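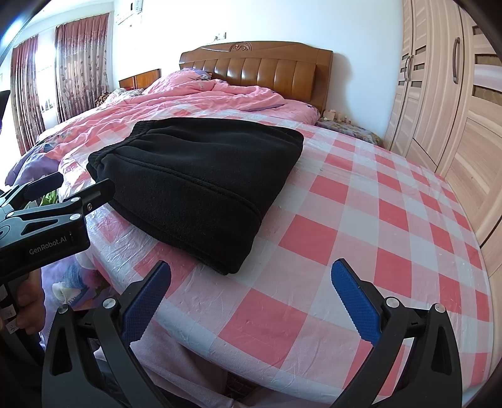 Vol. 10, No. 6

The Jaw That Would Not Open
A small error in household recordings led to a trapped sleeve, a halted program and a change in how robot folding is taught

At 10 in the morning, in a test room in Flelullow, a two-armed laundry robot named Maihi finished folding a pair of pants and moved to the next item in its queue. The operator, Josiane Marchal, leaned in to straighten a sheet that had shifted under the garment. The left arm was parked, and its jaw should have been open. It closed on the cuff of her work jacket and stayed closed.

Ms. Marchal was not hurt. She pressed the stop button with her free hand, and the arms lost drive power as designed. The jaw did not let go. Its drive holds position when power is removed, so that a robot carrying a glass or a pan will not drop it, and the same feature held the sleeve. A colleague released it by turning the manual knob at the rear of the wrist. The operators had been shown the knob during training, but the written procedure did not mention it.

Vurmont, the company that develops Maihi, suspended all testing with people inside the reach of the arms. Its incident review, completed in March and made available to this magazine, runs to 38 pages. It concludes that the robot's hardware met its specification. The fault had entered months earlier, in the homes where people had shown the machine how clothing is folded.

How the lessons were recorded

Maihi learns from demonstrations made by people who carry grippers in their own hands. The tools have two fingers that open and close like those on the robot. A person picks up a garment, turns in a sleeve or flattens a waistband, and the tool records the motion of the hand and the distance between the fingers. The work is done on ordinary beds, among duvets and pillows, because those are the surfaces the robot is expected to meet.

Each recording session begins with a zero check. The operator closes the fingers fully, holds them closed, and confirms the reading. Every width recorded afterward is measured from that point. If the fingers are not fully closed during the check, every later value is too small, and a jaw that stands open will be recorded as narrower than it is.

According to the review, that is what happened to one left-hand tool. A worn finger pad had been replaced with a thicker one, and the stored limits for the tool were not updated. The pads met before the fingers reached their former closed position, and the software accepted the reading without a warning. The resulting error was 6 millimeters. It remained in place for 761 recordings.

"Six millimeters does not sound like a safety matter," said Remo Reisinger, who led the review. "In a single recording, it is not one. A person folding a hoodie corrects for everything by eye and never looks at the number. The robot has only the number."

What the robot learned

The effect on Maihi was uneven, and this delayed its discovery. Right-hand recordings were sound. Left-hand recordings of thick garments were usable, as the fingers spent most of the time well apart. The trouble lay in the short periods when the left hand was idle. Operators commonly rested with the fingers partly open, and the error brought many of those rest positions close to the widths used for holding thin cloth.

Trained on this material, the robot came to treat a resting left jaw and a gripping left jaw as nearly the same state. In most tests the difference had no consequence. When loose fabric appeared near the parked jaw, the robot tended to close on it. A jacket cuff, to Maihi, was loose fabric.

Dark clothing made the problem worse. A large share of the affected recordings involved black fleece and similar items, handled with black tools. The width of the fingers can normally be compared with what the camera sees, and Vurmont's review software, Urkura, makes that comparison automatically. On a black garment the outline of a black finger is difficult to find. Urkura had been set to skip any comparison in which its confidence was low, and it counted a skipped comparison as a passed one.

Shamim Kazmi, who maintains Urkura, described that setting as the most serious finding in the document. "A check that could not be made was reported as a check that had been made," she said. "The hardware error would have been caught on its first day if the software had simply stopped and asked for a person."

The warnings that were missed

The review identifies two earlier occasions on which the fault might have been found. In the first, an operator noted that the left tool "feels tight at the end" after the pad was replaced. The note was entered in a maintenance log that the data staff did not read. In the second, a test robot pulled a bedsheet along with a folded shirt. The event was recorded as a grasp failure, a common entry, and was closed without further study.

Neither event involved a person, and Vurmont's rules at the time required a safety report only when a person was touched. The review recommends that any unplanned closing of a jaw be reported, whatever it closes on. The company has accepted the recommendation.

It has also removed the affected recordings from training. Mr. Reisinger's group considered adding the missing 6 millimeters to each value and keeping the material. The group decided against it after finding that the pad had compressed with use and that the error had not stayed perfectly constant. The garments are being folded again, with both tools checked against a metal gauge at the start of every session.

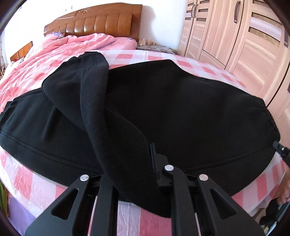

What should an operator do if a jaw closes on clothing and does not release?

Press the stop button, keep the arm still, and turn the manual release knob at the rear of the wrist. Pulling against a closed jaw can tighten its hold on the fabric and should be avoided. The robot should stay switched off until the event has been reported.

The written procedure at Vurmont now contains these steps, and a second person must be present whenever someone works within reach of the arms. Close-fitting cuffs are required. The parked position has been changed as well: the jaws now turn away from the bed when idle, and a separate controller, which takes no instructions from the learned program, prevents them from closing while the arm is parked.

Thaddäus Trummer, an independent consultant on machine safety who was asked to comment on the review, regards the last of these measures as the important one. In his view, a learned program should never be the only thing that decides whether a jaw may close near a person. He was less satisfied with the treatment of the stop button. The drive still holds its position when power is lost, and Vurmont has not said whether a future version will allow the grip to be eased. "There are good reasons to keep hold of a pan," Mr. Trummer said. "I would like to see the reasons for keeping hold of an arm."

Pirmin Eder, who schedules the recording sessions, said that the gauge check has lengthened preparation and that fewer garments are completed in a day. The company has set a target of 1,000 new recordings before testing near people is considered again. Black garments will make up a fixed part of that number, and a person will review each of them.

Ms. Marchal has returned to the test room. She took part in writing the new procedure, and at her request the release knob on each wrist has been painted yellow.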